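Dovia opens shared laundry rooms to residents of Praltetti

Residents of the Praltetti estate will have access to shared laundry rooms from August, following a two-year programme of building work led by the housing association Dovia. The programme covers 2,864 homes, many of which were built without the space or plumbing for a washing machine.

Until now, most households without a machine have used a launderette outside the estate. In a survey carried out by Dovia before work began, residents named the journey, the opening hours and the price of a wash as their main concerns.

"A family with small children may need to wash clothes every day," said Janaka Uddin, Director of Resident Services at Dovia. "We were asked for something close to home, open in the evening and fairly priced. Those three requests have shaped the whole programme."
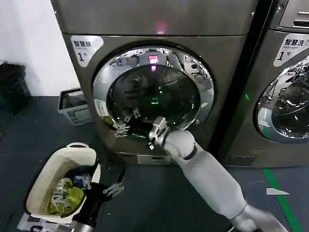 Booking and charges

Residents will book a wash by telephone, at the estate office or through Sovow, the online service already used for rent and repairs. Sessions will run from 7am to 10pm. Charges will be added to the monthly account, and no coins or cards will be needed in the laundry rooms. Households that receive help with their rent will pay a reduced rate – details will be sent by post to every address before opening.

The first 1,000 households to register will receive 2 free sessions each. Registration is open to tenants, leaseholders and lodgers, and a household may register only once. 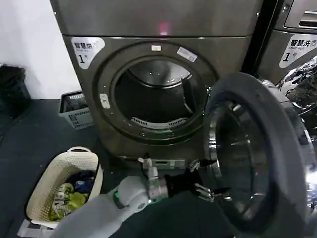 Drying clothes indoors has been a long-standing cause of damp on the estate, particularly in the lower flats of the Tak blocks, where windows face north and air moves poorly. Dovia expects tumble drying to ease the problem during the winter months. Dryers carry a number on the front, as with the unit marked 1 and "Smart dry", and residents are asked to give that number when reporting a fault. The lint filter at the lip of the drum should be cleared after each load.

"Damp has been raised at every residents' meeting I have attended," said Abelardo Quispe, Chair of the Praltetti Residents' Association. "We welcome the new rooms, and we will continue to press for better ventilation in the Tak blocks."

Dovia will review charges and opening hours after the first 3,000 sessions and will publish the findings to residents. Work on ventilation in the Tak blocks is subject to a separate consultation.

Notes to editors

Dovia is a not-for-profit housing association. Interviews with Janaka Uddin can be arranged through the Dovia press office.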